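Sobre mim e sobre a Konach

Olá! Se chegou até aqui, provavelmente tem um pequeno negócio e anda a pensar no que fazer com os preços, com os clientes que pagam tarde ou com aquele site que ficou a meio. É disso que trato todos os dias. A Konach sou eu, uma secretária, dois cadernos e uma rede pequena de gente boa que chamo quando o trabalho pede (um contabilista, uma designer, um programador com muita paciência).

Comecei há 11 anos, sem grande plano. Trabalhava na área comercial da Hevurach, uma distribuidora de material para oficinas, e passava metade do tempo a ajudar os nossos próprios clientes a organizarem-se. Um queria saber se devia contratar, outro não percebia porque vendia mais e ganhava menos. Eu gostava mais dessas conversas do que das vendas, confesso! Um dia um deles perguntou-me quanto cobrava por uma manhã inteira. Inventei um valor na hora, baixíssimo, e foi a minha primeira fatura.

O que faço, em concreto

Trabalho com empresas até 40 pessoas. Acima disso as reuniões multiplicam-se e eu deixo de ser útil, por isso prefiro indicar um colega. Quase tudo começa por uma visita: passo o dia convosco, vejo as contas, falo com quem atende o telefone, almoço com a equipa se me convidarem. Depois escrevo um relatório curto, em português normal, com o que eu mudaria primeiro e o que deixaria em paz.

Se quiserem continuar, fazemos um acompanhamento de 7 meses. Já experimentei prazos mais curtos e ficava sempre tudo a meio, sobretudo quando apanhava agosto. Encontramo-nos de quinze em quinze dias, vemos os números e decidimos o que fica para a vez seguinte. Os trabalhos que mais me pedem são revisão de preços, entrada num mercado novo e passagem do negócio de pais para filhos (estes últimos pedem mais café e mais tempo).

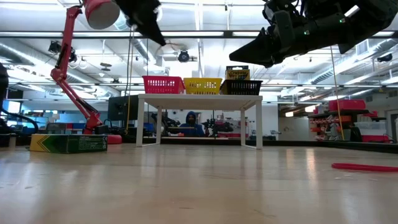
Com quem já trabalhei

O projeto de que falo mais vezes é a Bastos, uma padaria com três lojas que vendia para restaurantes sem saber quanto lhe custava cada entrega. Passámos semanas a refazer as rotas numa folha de cálculo horrorosa, que ainda hoje usam, e deixaram de fazer duas voltas que só davam prejuízo. Continuo a ir lá comprar pão de centeio, já como cliente.

Depois há a Skumton, que faz caixilharia à medida. Chegaram-me com um plano para abrir um armazém novo e saíram com o armazém antigo bem arrumado e uma pessoa a tratar só de orçamentos. O armazém novo há de vir, falamos disso todos os anos em novembro, quando fechamos as previsões.

Quanto custa

A visita com relatório tem preço fixo e a primeira conversa, por telefone ou vídeo, não se paga. O acompanhamento completo começa nos 3.000 euros, mais IVA, e pode ser pago em prestações mensais. Não trabalho à comissão. Já me propuseram várias vezes, mas gosto de poder dizer a um cliente que este ano o melhor é vender menos e cobrar melhor, e isso fica difícil quando o meu ordenado depende das vendas dele.

Mais umas coisas

Respondo aos emails eu própria, normalmente ao fim da tarde. Desloco-me a todo o país, de comboio sempre que há comboio. Não faço candidaturas a fundos nem gestão de redes sociais, embora conheça quem faça bem as duas coisas. E se estiver só na fase da ideia, escreva na mesma! Algumas das conversas de que mais gostei foram com pessoas que ainda nem tinham nome para a empresa.

Konach – Desenvolvimento de Negócio | Contactos | Política de privacidade | © Konach, todos os direitos reservados | Voltar ao topo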